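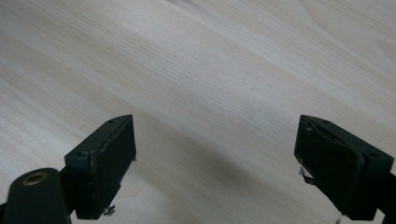
Slide 1. Wrist view, fingers open, bare tabletop.

Speaker notes – perception session, Tuesday, 25 minutes including questions

Start on the slide and let people look for a second. Then say what the talk covers: how Satti, our grasp-state node, decides whether the gripper is holding anything.

Point at the shadow between the fingers. Our first segmenter called this kind of shadow an object. Wood grain gave it trouble too, mostly when the stripes ran diagonally.

Numbers. The Andbridge set has 2315 clips. We hand-labeled 883 frames for "empty" or "held". The old model got 293 of them wrong, and most of those were empty grippers reported as full. Don't read the table out, it's in the handout.

What we changed:
– Finger masks are now computed per clip. A fixed mask drifts when the mount is re-seated.
– Shadow gets its own class. Before, it was lumped in with background.
– The node can answer "unknown". The planner waits three frames and asks again.

Mention pad wear here. The left pad on the slide has a scuffed strip along its edge. Worn edges move the mask boundary by a few pixels, so we pad the mask and accept losing very thin objects. Someone will ask about cables. Answer: not supported yet.

Small speck near the middle of the table – we drop anything under a minimum area. The threshold is in the config file and you should tune it for your own camera height.

Demo: replay from the Tromach logger, half speed. If the replay stalls, skip to the plots.

Last slide: the Purkport branch has the new labels and the replay script. Depth input is next. Take questions.

Print this page
E-mail this page

Related items
Replaying Tromach logs without a robot
Label guide for wrist cameras
Planner timeouts and the "unknown" state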